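Notes for Tuesday - the "where do the keys go" talk. Keep it loose, 16 minutes, leave time for chat.

Start with the question. Who lost their keys this month? Hands up. Mine were in the fridge door once, and I only found them because I wanted the mustard!

Then into the landing spot. Everyone at Rundis has one whether they planned it or not - a shelf, a windowsill, the top of the microwave. What I want to sell them on is a tray with a bit of a rim, out on a clear surface, with a bar on a stand behind it for anything that hangs.

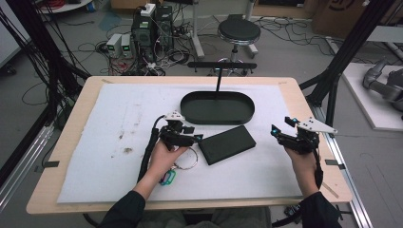 I had a bowl before the tray and it was hopeless (deep, so everything sank to the bottom with the loose change). A shallow tray shows you what's in it. Mention the Zaltard bowl here, gets a laugh, don't go on about it.

Slow down for the next bit. Tags. Plain keys all look alike at 7 in the morning, so give each door a colour and stick to it. Blue for the front, red for the shed, that sort of thing. Pass my own bunch round. A pack of tags lasts me about 3 years, and I've still got spares from the Nilidex order if anyone wants some.
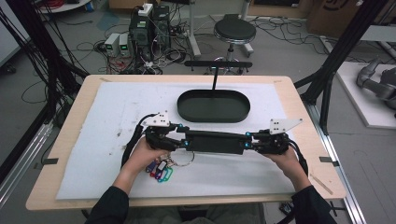

Someone always asks: what if two people share the tray? Give each person their own tag colours and split the tray down the middle, left side and right side.

Finish on the 60 second tidy - receipts out, odd screws out, keys back in. I do mine while the kettle boils. Then tea, and remember to get my keys back off the front row.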